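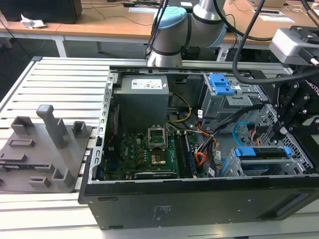
Maren Oldcastle
Coordinator, Surplus Property Office, Prastport Campus

How to Close Out Department Equipment Before an Office Move

Departments that are changing buildings must account for the equipment they keep, the equipment they transfer, and the equipment they no longer need. This page explains how to complete that work. It applies to all units on the Prastport campus and to the offices housed in the Stekalard annex. Units at Worku follow the same steps but send their paperwork to their own business office.

Before You Begin

You will need a current inventory list, the account number that will be charged for moving costs, and Form 474 (Release of Department Property). Inventory lists may be requested from the Surplus Property Office at any time and are normally sent by the next business day. Please do not work from a list that was printed for a previous audit. Items may have been added or reassigned after that list was made.

Choose one person to serve as the property contact for the move. All questions from our office will go to that person, and only that person may sign the release form.

Step 1. Walk Through Every Room

Take the inventory list into each room, including storage closets, shared kitchens, and hallways where cabinets have been placed. Compare the tag number on each item with the number on the list. Write one of the following codes beside each line:

K - keep and move to the new location
T - transfer to another department
S - send to surplus
N - not found

Items with no tag should be written at the bottom of the list with a short description and a room number. Any item with an original cost over $1000 should have a tag. If it does not, contact our office before the item is moved.

Furniture attached to a wall or floor belongs to the building and stays in place. This includes most whiteboards, coat racks, and overhead shelves.

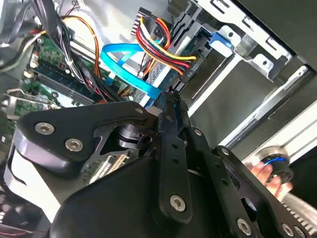
Step 2. Arrange Transfers

A transfer takes place when another department agrees in writing to accept an item. An e-mail message is enough, provided it lists the tag numbers and comes from the receiving department's property contact. Attach a copy of the message to Form 474.

Transfers may not be used to pass along broken equipment. If an item does not work, mark it S and describe the problem in the comments column. Leased copiers are never transferred between departments. The leasing company must be told of the new location, and the department is responsible for making that call.

Step 3. Clear Out Paper and Personal Items

Empty all desks, file cabinets, and bookcases before pickup. Our crew will not accept a cabinet that contains files, even if the files are old or appear to have no value. Records must be kept or destroyed according to the retention schedule, and that decision belongs to the department that created them. 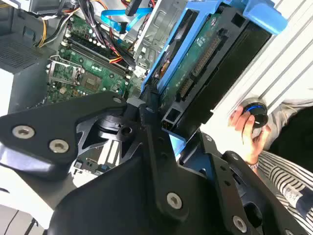 Locked cabinets must be opened and checked as well. If the key has been lost, request a locksmith through the work order system and allow five business days. Tape any loose keys inside the top drawer in a marked envelope.

Step 4. Prepare Items That Hold Data

Copy any files the department needs to its shared storage, and confirm that the copies open correctly before releasing a machine. Telephones with saved messages, voice recorders, and copiers with internal memory are treated as data equipment.
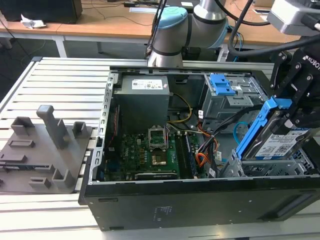

Departments must list each storage device on page two of Form 474, whether or not it is still inside a computer. Enter the tag number of the computer first and the serial number of the device beside it. A hard drive may be held in a plastic caddy, such as the blue one shown in this section, and the caddy should be turned in with the drive. Loose drives go in the gray envelopes available from our office.

Step 5. Submit the Form and Schedule Pickup

Bring the signed form and the marked inventory list to Room 281, Prorlow Hall. Pickup times are assigned in the order that complete forms are received. January and June fill early, and departments moving in those months should submit their paperwork well ahead of the moving date.

On the day of pickup, the property contact must be present to sign the receipt. Keep a copy with the department's inventory records.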